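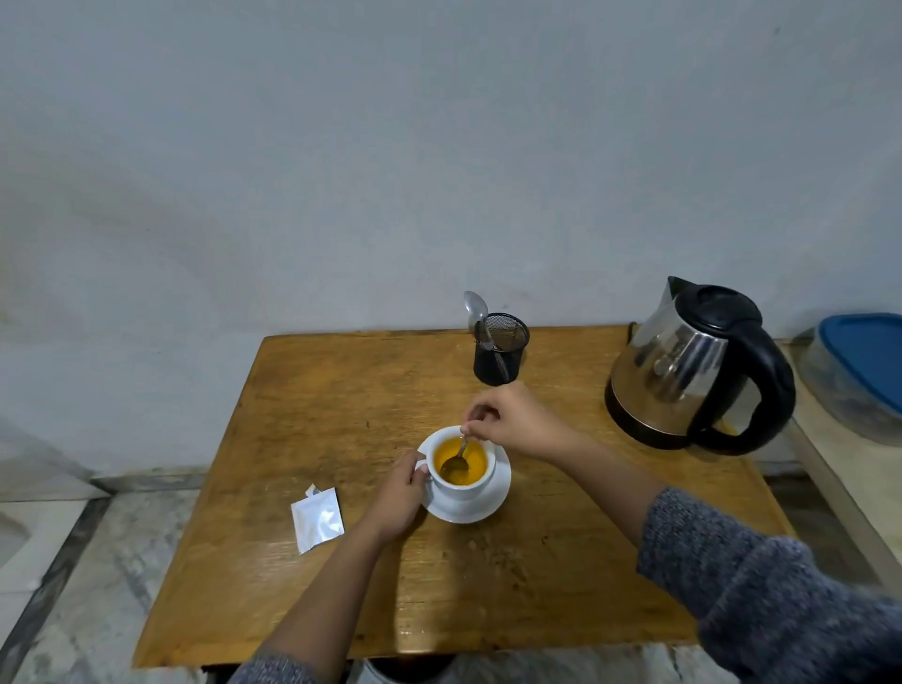
Arbeitsplatz Heißgetränk, Handgriff "Umrühren": Die linke Hand hält die Tasse am Henkel, die rechte führt den Löffel.

Zwischenbericht Komeck, Standort Skokthorpe
Berichtszeitraum: bis Ende Januar

1. Stand der Arbeiten

Das Vorhaben Komeck überträgt einfache Handgriffe aus der Getränkeausgabe der Betriebsküche auf einen zweiarmigen Roboter. In Skokthorpe sind dafür 2 Arbeitsplätze eingerichtet. Die Beschäftigten führen die Handgriffe so aus, wie sie es im Dienst gewohnt sind, und die Aufnahmen gehen als Lernmaterial an die Firma Aravena. Bis zum Ende des Berichtszeitraums liegen 2.588 verwertbare Durchgänge vor. Der Schwerpunkt lag auf Eingießen, Umrühren und Abstellen.

Das Umrühren bleibt der schwierigste Teil. Beide Hände arbeiten gleichzeitig, und die Tasse darf auf der Untertasse nicht wandern. Der Greifer von Fistix hält den Henkel inzwischen sicher. Beim Löffel rutscht er am dünnen Stiel noch ab, vor allem wenn der Stiel flach über dem Rand liegt. Aravena hat dafür geänderte Fingerauflagen zugesagt.

2. Auswirkungen auf die Beschäftigten

Die Aufnahmen finden während der Arbeitszeit statt und sind auf 30 Minuten je Schicht begrenzt. Anfangs wurden sie zusätzlich zum normalen Pensum geleistet, was zu Recht beanstandet wurde. Seit der Umstellung des Dienstplans wird die Zeit angerechnet. Gesichter werden nicht aufgenommen, der Ton ist abgeschaltet. Die Teilnahme ist freiwillig und kann jederzeit beendet werden.

Stellen fallen durch das Vorhaben nicht weg. Die Aufgaben verschieben sich aber: Auffüllen, Reinigen und die Kontrolle der Anlage nehmen zu, der Kontakt an der Ausgabe nimmt ab. Mehrere Beschäftigte sehen das kritisch. Die Eingruppierung der neuen Tätigkeiten ist mit dem Betriebsrat noch nicht abschließend geklärt.

3. Abweichungen vom Plan

Der Probebetrieb beginnt später als vorgesehen, weil die Abnahme der Schutzeinrichtung noch aussteht. Die Mittel für Schulungen wurden bisher zu 30 Prozent abgerufen. Wir beantragen, den Rest in den nächsten Abschnitt zu übertragen.

4. Nächste Schritte

Erprobung der neuen Fingerauflagen am Löffelstiel
Einweisung der Frühschicht in Störungsbehebung und Not-Halt
Abschluss der Gespräche zur Eingruppierung
Probebetrieb an einem Arbeitsplatz, zunächst nur mittwochs und mit Aufsicht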